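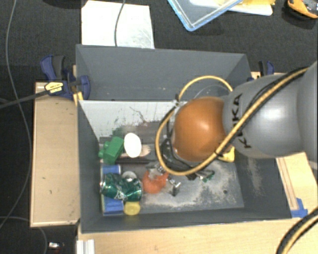

Seija Aaltonen

Emiko Okabe buys, repairs and retires storage bins for Semaan, a small supplier of containers for mixed small goods. The bins hold whatever a customer puts in them: toy bricks, brushes, combs, kitchen items, loose hardware. Her records go back to August and cover 100 bins, of which 31 have been taken out of use.

"People look at the outside first," she said when we met in February 2018. "The outside gets scuffs from handling. It tells you very little. I start with the floor of the bin."

On a worn dark gray floor, abrasion shows as whitish marks. Okabe records where they are before she records how deep they are. Marks spread over one half of the floor usually point to a habit in how the bin is used, she said, and a bin can be turned end for end to even that out. Most of her customers do not do it.

A scratch in a side wall is handled differently. Okabe draws a fingernail across it. If the nail catches, the line is measured and checked again at the next inspection. A branching scratch is checked sooner than a straight one.

"A straight line is usually an object dragged down the wall. With branches I want to know if the wall itself is going."

Stains are noted by color and left alone unless they transfer to a white cloth. She has tried several cleaners and now uses warm water and a mild soap. Dust on the end walls is wiped off before any reading is taken, as it can hide a shallow groove.

Contents matter more than load, in her view. Smooth rounded objects roll to an end and stay there. Toy blocks have hard corners and studs. Combs and other long flat things settle to the bottom, where they are difficult to pick up and where their edges rub.

"Long things under round things is the usual order after a while. You take the round ones out first."

Semaan's own rule is to keep the fill below 46 percent of the depth. Okabe regards the figure as generous for mixed goods and prefers a single layer where the work allows it.

Sloping panels, she said, are worth the space they take up, provided the lower edge meets the wall cleanly. She checks that joint with a 4 mm probe. Drain holes are cleared at the same time.

The next bins due for inspection are at Villitham. She expects to replace the floors in two of them and keep the walls.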